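Week 6 notes: when is a fold finished?

Okay, so these are the cleaned-up notes from Tuesday, plus a few bits I ran out of time for. If you missed it, read the first half of the Villanueva handout before you start, or the stuff on state machines won't make much sense.

Last week we got a policy running on the folding task and everybody was pretty happy with it. Then I asked how the program knows it should stop, and it went quiet! Most of you had a timer. A timer is fine for a first try (I used one for years), but it means a fast fold wastes half the episode and a slow one gets chopped in the middle of a grasp.

So this week is all about the done check. I want you to think of it as its own little module with its own inputs and its own tests. It reads the overhead camera and the gripper state, and it gives back one of three answers: working, done, or stuck. It doesn't get to move anything.

Start with the mask. Your segmenter gives you cloth against table, and on a white table with dark denim that part is nearly free. From the mask you get the area and the tightest rotated rectangle around it. Divide area by rectangle area and call that the fill ratio. A spread-out pair of jeans scores low since there's a big gap between the legs, and a tidy bundle scores high. Great, except a pair with one leg laid right on top of the other scores high too, and it's still twice as long as we want. You need the side lengths as well. Check both.

Now the annoying part, cables. Anything thin and dark that crosses between the camera and the cloth will either glue itself onto your mask or slice it in two, depending on your threshold.
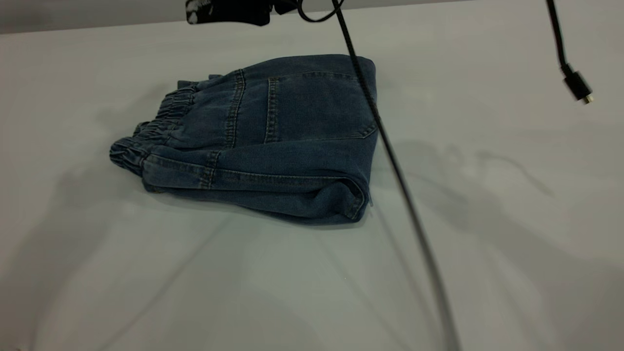
My fix is a morphological opening to knock off the thin stuff, then a closing to heal the cut, and then keep only the biggest blob. Do it in that order. Leonie Ostermann tried it the other way around in her section and the closing happily welded the cable to the pocket, so the rectangle came out huge and the check never fired. Soft shadows are a smaller headache. If you threshold on brightness alone they creep in, so use saturation too.

Next, don't trust a single reading. Ask for the same answer 11 frames in a row before you say done. We replayed 200 logged episodes through the Gromeck tool, and with no such rule 33 of them stopped early, mostly while the gripper was still holding a hem. (Yes, you should also require an open gripper. I left that out on purpose to see who'd notice.)

For stuck, compare the mask now with the mask some 186 frames ago. If it hasn't really changed and you're not done, give up politely and send the arm home.

Homework: write the check, run it on the Rastine logs, and hand in your confusion table with a paragraph on your worst miss. Pick a miss you can explain. Code goes in the usual folder, and please don't commit the logs again, the server is still sulking.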